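4.2 Clutter and grasp stability in simulation

We next tested whether the grasp ranking learned on isolated objects carries over to a crowded tabletop. All trials in this section use the Grelau scene set, which places a fixed-base arm beside a kitchen table and varies the objects, their poses and the lighting. Each scene was settled under gravity before the arm was allowed to move. Scenes in which any object fell off the table during settling were thrown out and drawn again.

Three planners were compared. Widow is the method described in Section 3. Eren uses the same grasp proposals but ranks them by contact area alone. The third planner, Dakcombe, is Widow without the neighbor term, so that it scores each grasp as if the target stood alone. The proposal network, the motion planner and the controller gains were the same for all three. Weights were frozen on Jun 1, 2024, and no tuning was done on the cluttered scenes.

Each planner was given 100 scenes and one attempt per scene. A trial counted as a success if the target was lifted clear of the table and held for 5 seconds, and if no other object was moved by more than 6 mm. The second condition is strict. A planner that gets the target by pushing its neighbors aside is scored as a failure, even when the grasp itself holds.

Long, thin targets were the hardest class for every planner. They offer few stable contact pairs, and most of these lie near one end, where a small error in the estimated pose turns into a large tilt at the other end. Upright targets near a tall, rigid neighbor are harder still: the fingers have to close in a narrow gap, and side approaches are often blocked. Of the scenes drawn, 39 contained a target of this kind. In these scenes Widow chose a top-down approach more often than Eren did, even when a side grasp offered more contact area. Dakcombe fell between the two.

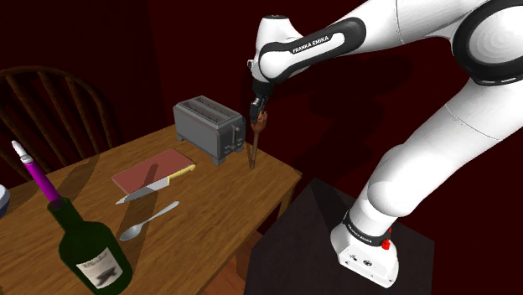

Figure 6. Simulated scene with a thin upright target next to a toaster. The gripper points downward, with its fingers closed around the top of the target.

The choice of approach accounts for most of the gap between Widow and Eren on thin targets. When we forced Eren to consider only top-down proposals, the remaining gap was small and could be traced to grasp height. Eren tends to close lower on the shaft, which leaves less room between the fingers and nearby objects.

Two limits should be noted. Contact in the simulator is rigid, so finger pads that would give slightly on hardware do not do so in our trials. Object masses were also known to the planner. We relax the second assumption in Section 4.3, where mass is estimated from the first part of the lift.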